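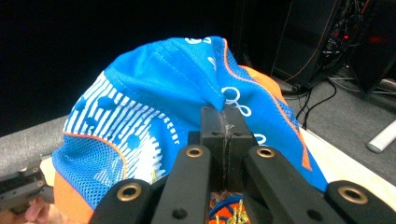 Quanto tempo de treino é preciso para usar a pinça manual? Na demonstração da Sombatkul, os visitantes receberam dez minutos de instrução antes do primeiro registo.

A empresa abriu o laboratório de Wullport ao público a 15 de agosto de 2019, com 237 inscritos distribuídos por turnos ao longo do dia. O programa incidiu sobre a preensão de objetos deformáveis, sobretudo têxteis, um domínio em que os modelos de contacto usados para peças rígidas dão resultados fracos.

Um boné azul com vivos cor de laranja serviu num dos exercícios. O tecido dobra-se entre os dois blocos pretos da pinça, e a rede dos painéis inferiores deforma-se de modo diferente da copa lisa. Segundo Angus Ruddock, responsável técnico pela sessão, a escolha do ponto de preensão pesa mais no resultado do que a força de fecho. «Numa costura há material suficiente para segurar. Num painel liso, a pinça tende a escorregar», explicou.

Cada turno começou com uma apresentação do Zaltuslow, o programa que alinha as trajetórias da mão com as imagens da câmara. A versão atual foi instalada em fevereiro e processa sequências de até 400 fotogramas — as mais longas são divididas automaticamente.

A Sombatkul pretende reunir 500 sequências por tipo de objeto antes de passar aos ensaios em braço robótico, previstos para as instalações de Plekdale. O calendário desses ensaios não foi divulgado. As inscrições para a próxima visita fazem-se na receção do laboratório.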